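Asunto: Re: [lista-fiore] la letra de "Trasemden" y el estribillo que falta

Buenas a todos:

Contesto por fin al mensaje del miércoles, que lo leí en el autobús y desde entonces no me quito la dichosa canción de la cabeza. Copio el trozo al que respondo para que no haya que rebuscar en el archivo:

> Archie Dalgleish escribió:
> He estado escuchando otra vez el primer disco de Histik y sigo
> sin entender el segundo verso de "Trasemden". En el libreto pone
> "la sal que me debías", pero yo oigo "la sed que me decías".
> Además en el libreto el estribillo sale dos veces y en el disco
> lo cantan tres. ¿Alguien tiene la edición de Caltemport, la de
> vinilo, para comparar? La mía es el cedé y trae la letra tan
> pequeña que he acabado leyéndola con la linterna del móvil.

Pues yo la tengo, Archie, ¡y con la funda interior entera! La compré en una feria por 13 euros, cuando nadie en mi casa entendía para qué quería yo otro disco repetido. Es la tirada de 1000 copias, la mía lleva el número 452 escrito a boli en la contraportada.

Vamos por partes. En la funda del vinilo pone "la sed que me debías". O sea, ni lo tuyo ni lo del cedé, una mezcla de las dos cosas. Me puse los cascos buenos, lo escuché unas cuantas veces seguidas (mi hija acabó pidiendo asilo en la cocina) y creo que la funda acierta: la "s" es clarísima y después viene una "e" abierta, nada que ver con "sal". Lo de "debías" o "decías" ya me lo creo menos, porque justo ahí entra el bombo y se come la consonante. Pero si pensáis en la estrofa siguiente, la de "págame en agua", lo de deber encaja mucho mejor, ¿no? Una sed que se debe y que se paga en agua. Me parece bonito, qué queréis que os diga.

Lo del estribillo: en el vinilo también viene impreso dos veces y cantado tres. Eso sí, la tercera vuelta cambia una palabra. Las dos primeras dicen "vuelve al andén" y la última "vuelvo al andén". Yo me pasé años cantándola igual las tres veces, y en el coche a voz en grito, así que imaginaos. Para mí cambia la canción entera: al final el que se va es él.

Si os parece, en la página de letras de la lista pongo la versión así, con el tercer estribillo escrito completo y una nota en lo de "debías". Las demás canciones de la cara A las repasé también y solo encontré dos comas raras. 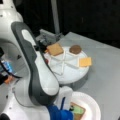
Fiore me escribió anoche por privado que no está nada de acuerdo con lo del tercer estribillo, que en la maqueta decían "vuelve" las tres veces y que en el disco la voz simplemente cierra mal la vocal porque ya va sin aire. Le pedí permiso para traerlo aquí y me dijo que adelante, que así discutimos todos. Yo la maqueta no la he oído nunca, solo sé que se repartieron 50 casetes en agosto, antes de grabar. Si alguien guarda una, por favor, que la escuche con calma y nos cuente, sobre todo del minuto tres en adelante.

Mientras tanto dejo la página como estaba, no vaya a ser que la cambiemos dos veces.

Ah, y Archie: te escaneo la funda interior este fin de semana y te la mando en grande, guarda la linterna.

Un abrazo a todos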